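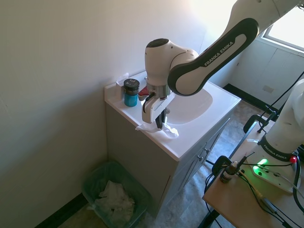

Robot arm with a white tissue at the sink counter

From: Kenneth Morrison
Date: 2026-10-27
Subject: Re: [marsden-history] Letters of the Wonutbridge signal company

Dear list members,

Thank you for the answers to my question. I reply under the parts of the earlier message that I want to discuss.

> I have looked at the transcript of the letters again. The first one
> from the camp is marked "Prestville" but the writer speaks of a
> river on the north side of the tents. At Prestville the river is
> south. Could the clerk have written the wrong place on the cover?

I think the clerk was right and the writer was confused. He came to the camp at night, by train, and in the same letter he says the sun "goes down behind the cook house." In the plan of the camp the cook house is at the east end. So he had all his directions turned around, and the river also. In his next letter, he does not mention any direction at all – maybe a comrade corrected him.

> Also the company roll. My copy has 61 names for the spring of 1918,
> and the newspaper gives fewer. Which one do you trust?

I trust the roll, but with some care. The newspaper printed only the men who had family in the county, and it says so in small letters under the list. I missed this line myself for a long time. The roll has another problem. Two men appear in it twice, once with the full first name and once with the initial, and the handwriting of the second entries is different. I believe they were in the hospital when the first list was made and were added again when they returned. If we take these entries away, 59 men remain. I would be glad if somebody could check this against the pay books, because I only have them as a bad photocopy and the page with the letter H is almost black.

> Last thing, what is the 551 written in pencil on the back of the
> third letter?

This one I cannot answer fully. It is not the number of the regiment, and it is too high for the numbering of the collection. The letters were for many years in the Zerkora family, and the daughter sold part of the papers before the rest came to Marsden. A dealer often wrote his stock number in pencil on the back, in a corner, exactly like this. On the other letters of that month I found no pencil, but two of them have a place where the paper is thin, like after strong rubbing with an eraser.

One request from my side. In letter 5 he writes that the wire was laid "by the way of the old kiln" and that they lost the line there every morning. Does anybody know a trench map which shows a kiln in this sector? I have searched the sheets for the first half of 1918 and I see a brick works, but it is too far behind the front for a field telephone crew to walk there and back before breakfast, as he describes. It may be that he uses the word for a lime kiln, which would be much smaller and perhaps not marked.

I will have the typed text of the remaining letters ready in November. I keep his spelling as it is, also where he writes the same village in three ways, and I put the modern name in square brackets only the first time.

With kind regards,
Kenneth Morrison
Wonutbridge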